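Storage and Small Spaces, Irkalstead evening course
Handout 4: Does nesting really save room?
Notes by Hatsue Higuchi

Every housekeeping book on the reading list says the same thing: buy bowls that nest. I have my doubts, and I would like you to have some too before we get to the shelf exercise.

The usual claim is that a nested set takes up the room of its largest bowl. That holds for a set made to fit together. It doesn't hold for the mixed plastic most of us own, where one rim is wider than it should be and everything sits crooked. Sadao Chiba's chapter in the Pundis reader gives a kitchen in which a shelf of 434 square centimetres "gained half its area back" after nesting. He measured the footprint. He didn't measure the height, and he didn't ask how often the bottom bowl was wanted.

Look at the rims first, then at how much table the bowls take when they stand apart.
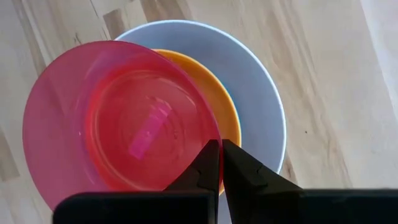
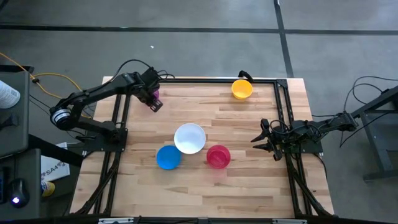
Fig. 2. Coloured plastic bowls: staggered in a stack (first), spread over a wooden tabletop (second).

Points for discussion

The stack leans to one side. Would you count that as nested? The Kinard checklist would, as it only asks whether one bowl is inside or on top of another. I think that is too generous.

Colour is supposed to help you find the right size. Perhaps it does, if you live alone. In a shared kitchen people learn "the big one" and ignore the rest.

Spread out, any bowl can be picked up without shifting its neighbours. The books treat this as waste. I'd call it a cost worth weighing against the other cost, the lifting and restacking, which Amano leaves out of her tables altogether.

For next time

Nest whatever bowls you have at home, largest at the bottom. Measure width and height, leave them for a week, and note each time you had to unstack. Bring the notes even if they are dull. Reading: Chiba, chapter 2, with a pencil in hand.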